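Slow Games in a Fast Town: Running and Studying a Correspondence Chess League in Garkent

Project report, final version
Feb 11, 2026

1. How the project started

I learned chess from my grandfather, who played it by postcard. He had a shoebox of cards from opponents he had never met, each with a move, the date, and usually a line or two about the weather or somebody's knee operation. I was a fast and careless player as a kid (I still am, if I'm on my phone late at night), and he used to tell me that I decided first and looked second. When our department asked for project proposals I thought of that shoebox almost right away, and I asked whether I could study what happens to ordinary club players when you give them days for a move where they are used to minutes.

My supervisor liked the idea but warned me that games could easily outlast the school year. That was fair. Two of them nearly did.

2. What I wanted to find out

My main question was whether club players make fewer serious mistakes at a slow pace, and whether the difference shows up in the opening, the middlegame or the endgame. I also wanted to know how they spent the extra time, which is much harder to measure. In the end I got at it through short diaries that the players kept, and I will say now that the diaries turned out to be the part of this project I enjoyed the most.

3. Players and format

The players all came from the Garkent town club and its sister club in Zelska, across the valley. The strongest rating in the group at the start was 2373, and the lowest was 1149, so it was a very mixed field. I worried about that. A league where the same people lose every game isn't much fun for them, and I needed everyone to stay until the end. I settled on sections by strength, with every pairing played twice, once with each color.

The time limit was 3 days per move, with a bank of extra days for vacations. Moves went through a simple web form called Macedo, which a former student in our department had written for a different project, and which I adapted over August with a great deal of patience from our lab technician. Macedo stores each move with the time it was sent. It has no analysis board, and I left it that way on purpose because I wanted people to set up a real board at home if they could.

Engines were not allowed. I had no way to police this fully, and I discuss it in section 6.

4. Comparing slow and fast play

For comparison I used the players' rapid games from the two clubs' regular evenings in the same season. Scoresheets from Garkent were complete. The ones from Zelska had gaps, and some were written in a hand that I can only call personal — I spent a whole afternoon deciding whether one knight had gone to e5 or c5 (it was c5, as e5 would have been illegal).

I entered everything into Seltex, the game database our school licenses, and looked only at moves played after the tenth, to keep memorized openings out of the count. That left 1231 positions from the correspondence games. I marked a move as a serious mistake if it turned a level game into a lost one, or a won game into a level one, according to the engine in Seltex. I checked every marked move by hand as well, since engines are harsh judges and some "lost" positions are held quite comfortably by human beings.

5. Results

Serious mistakes were less common in the slow games in every section, as I expected. What surprised me was where the improvement came. In the middlegame it was large for the lower sections and small for the top one. In the endgame it was the other way round. The stronger players gained a lot from slow endgames, while the lower sections went on making the same kinds of errors they made in rapid, mostly trading into pawn endings without checking who would get the opposition.

I think the diaries explain this fairly well. The lower-rated players wrote that they used their extra time to look for threats against their own pieces, and that is exactly the habit that saves you in a crowded middlegame. Several of them admitted that once the queens were off they relaxed and answered the same evening. The top section wrote much longer entries about endgames, with whole plans sketched out and crossed through.
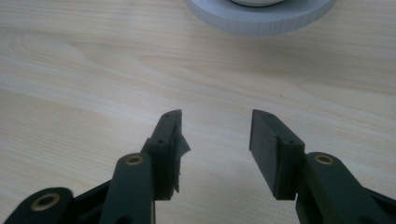

The diary entries also say a good deal about where people think best, a subject I hadn't planned to cover at all. Some players left a board set up for weeks and passed by it several times a day. Others only ever looked at the position on a screen, and they were more likely to report a slip, such as answering a threat from the wrong game. I do nearly all my own analysis at a desk like the one in the photo, pale wood with wavy grain running across it, and I have found that plain surroundings suit me when I'm trying to hold a long line in my head. A player from Zelska wrote the opposite, that she saw her best moves at the kitchen table with the radio on and supper cooking. I can't draw a conclusion from so few entries, but I would dearly like somebody to follow it up.

6. Problems and limits

The biggest weakness is the engine question. I compared the players' choices with the first choice in Seltex and saw nothing that made me suspicious, but a careful cheat would not show up that way. I trusted the group, and I still do.

The second weakness is that the rapid games and the slow games were often against different opponents. A proper study would pair the same two people at both speeds. I also had to leave out one unfinished game in the top section, a rook ending where both players were using up their vacation days with what I can only describe as pleasure.

Lastly, Macedo went down twice over the season. No moves were lost, but the deadlines had to be extended, and a few players got longer than the rules said.

7. What I would do next

If I ran the league again I would give the lower sections a short endgame lesson at the halfway point and see whether the second set of games changes. I would also ask for the diaries in a fixed form, because some players sent me pages and others sent "thought about it, played Rd1." Both clubs have asked to keep the league going, and the pairings for the next round are already up on the board at Garkent. I've been put in the bottom section, with the black pieces first.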